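How do I get my mangoes to ripen at the same time for a big batch of chutney?

Posted by Teodora Berisha
September 10, 2020
20 shares | 3 comments

Hello everyone, I hope somebody kind can help me. Every summer my sister and I make mango chutney for the Havstead fair, and this year the fair was put back, so we are doing it all rather later than usual. I bought a tray of mangoes from Petkov (the greengrocer by the bridge, for those of you who know it) and they are all at different stages. A few are soft enough to eat with a spoon, several are hard as a cricket ball, and the rest are somewhere in the middle.

My mother used to wrap hers in newspaper and leave them in the airing cupboard, but I tried that in July and ended up with two that went black at the stalk and smelled of nail varnish. Our new flat is a good deal warmer than her house ever was, so perhaps that was the trouble.

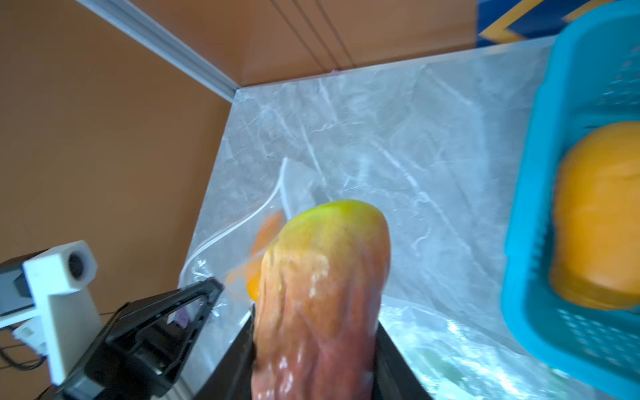 What I'd really like is to have the whole lot ready on one day, so that I only have to get the big pan out once. It lives on top of the wardrobe and it is a proper performance getting it down! Should I put the ripe ones in the fridge while the others catch up? And does the colour of the skin tell you anything? My sister swears you wait for red, and I have never been convinced. Thank you so much in advance, you were all lovely about my plums.

Stavros Zupan

Hello Teodora, what a nice thing to be making. I worked in my uncle's fruit shop for a good many years, so I'll tell you what we did there, though I'm sure others have their own ways.

First, your sister is going to be cross with me, but red doesn't mean ripe. The blush depends mostly on the variety and how much sun that side of the fruit had on the tree. Some mangoes are green all over and perfectly ready. Go by feel instead: hold it in your palm and press very gently near the stalk. It should give a little, like a ripe avocado, and there ought to be a sweet smell at that end.

For the hard ones, use a paper bag with a banana in it, folded over at the top, and leave it on the worktop at ordinary room temperature. Have a look every day. I would keep well away from the airing cupboard, as too much heat can spoil them before they have had a chance to sweeten. And yes, the ripe ones can go in the fridge for several days quite happily. Don't put the hard ones in there though, they'll just sulk.

One more thought. For chutney you don't need them all soft! I like a mixture, the firmer ones keep their shape and the soft ones melt down into the syrup. For each kilo of flesh I use 400 g of sugar and 250 ml of cider vinegar, plus ginger and a good pinch of chilli, and I let it tick over until a spoon dragged across the bottom of the pan leaves a clear line. Do stir it often towards the end, it catches in a moment if you wander off to answer the door.

Wedimby

just peel the ripe ones now, chop and freeze in bags. then when the others are ready chuck it all in together. goes a bit mushy but its chutney so who cares

Teodora Berisha

Oh, thank you both! I hadn't thought of the freezer at all. I'll do the banana bag tonight and break the news about the red ones to my sister when she's in a good mood. Stavros, do you put the ginger in fresh or ground?

Stavros Zupan

Fresh, grated, and more than you think.

Related
Can I reuse old jam jar lids?
Plum chutney too runny after a month
Which vinegar for piccalilli?
Getting burnt sugar off the bottom of a pan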